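Posted in: Robot Learning, Notes from the Lab

So I finally have a result I'm happy to write about, and it's about lighting. If you read my post back in November you'll remember me moaning that our policy worked great right up until somebody changed the lights. This is the follow up!

Quick recap for anyone new. We train an arm to do small tabletop jobs from demonstrations, using only the wrist camera. No overhead view, no depth. The policy (we call it Tusamine, don't ask, Orestis Tsolakis picked the name and it stuck) does fine under the plain white ceiling lights it was trained under. Put a colored lamp on it and things go downhill fast. It would hover, drift off to one side, close on air, that kind of thing.

The usual fix is to mess with the colors of your training pictures in software. Shift the hue, crank the brightness, done. We did that for ages and it helped a bit. But Kirsty Bickerstaff kept saying that fake color is too even - a real lamp gives you shiny spots, colored shadows, one side of the table going pink while the other goes purple. A hue slider does the same thing to every pixel. She wanted real lamps in the training set and I kept putting it off because, well, more demos means more hours of me holding a controller.
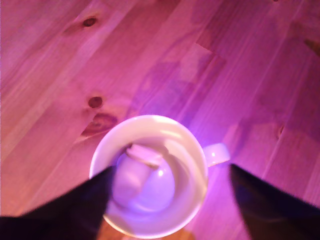

Anyway, she won. We recorded 154 new demos under colored light and added them to the old white-light set. Same mug jobs as before, same pine tabletop, same gripper. Then we trained two versions of Tusamine, one with the software color tricks only and one with the lamp demos mixed in, and ran each one for 40 trials under light settings that neither had seen.

The software-only version failed on more than half of its trials. The one with the real lamp demos failed 6 times. Six! I made Liam Dobson recheck the logs because I didn't believe it.

What I like most is where it got better. White glazed mugs used to be our worst object, since they soak up whatever color is in the room and the rim gets these bright highlights that the old policy seemed to chase. Now it mostly goes for the handle side and gets on with it. Knots in the wood were another sore spot (dark, oval, very distracting apparently) and I haven't seen it go after one since we retrained.

It's not all good news. The 2 worst failures were both in very dim light, and the lamp demos didn't cover that at all. Also this is one table and one arm, so please don't quote me as having solved lighting. Denise Mottram wants to try it on a dark surface next, and I still need to find out how few lamp demos we could have gotten away with. I'm hoping it's a lot fewer, my thumbs are tired.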